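Tudwood costume shop, pop-up unit, Saturday opening check

Walked by Randi Sundqvist, comments typed up by Ebbe Åberg. Sorry for shorthand, doors in an hour
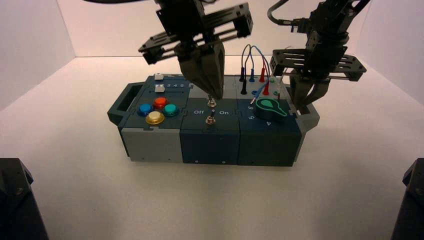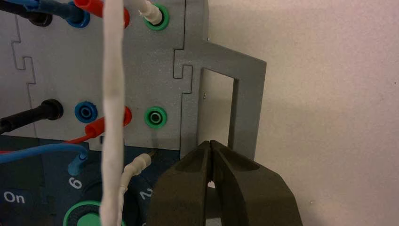

2 min read

Front doors: OK. Left one sticks, needs a shove. Sverre to plane it after close.

Fire exit (rear): FAIL first go. Rail of capes parked across it. Moved. Tape on floor now, keep it clear please.

Extinguishers: OK, 2 on wall, tags in date. One by till was hidden behind the pumpkins, now isnt.

Emergency lights: OK except stockroom. Landlord told, Westerberg sending someone.

Fog machine: OFF until further notice. Set the alarm off at 4 yesterday and the bakery next door were not happy.

Costume labels: Marisol checked the kids rails. Flame label missing on a few witch hats, pulled from sale. Box marked RETURN, dont put them back out.

Shelving: top shelf in the wig aisle wobbly. Heavy stuff off it. Brackets on order.

Window display: skeleton hung too low over the entrance, raised. Fairy lights tested, fine. Extension lead was runing under the mat, rerouted.

Face paint testers: wipes run out. Get more before lunch.

Max people in shop: up to 102, sign is up but too small. Bigger one wanted.

Till float: not my job, ask Sølve.

Fitting rooms: hook loose in the end one, curtain ok. Mirror clips tightened.

Still open: stockroom light, wig shelf, door, sign. Randi back Saturday teatime to recheck.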